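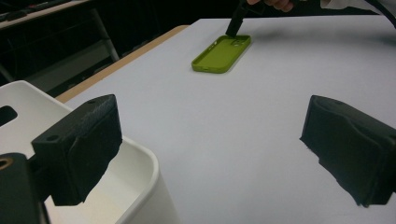 Una funda de móvil verde vista entre los dedos de la pinza, más allá del recipiente blanco.

Cómo decide el programa
El programa Larent trabaja en bucle. Primero percibe: busca en la imagen los píxeles verdes y calcula el ángulo de la funda. Después planifica una ruta - una lista de puntos - hasta ella.
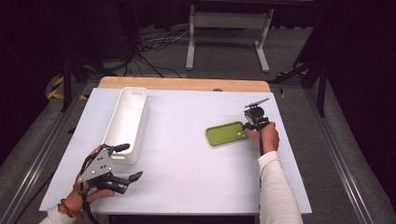

Cómo aprende
Una persona mueve las pinzas y el programa guarda cada posición. Con 2,000 demostraciones ajusta sus cálculos.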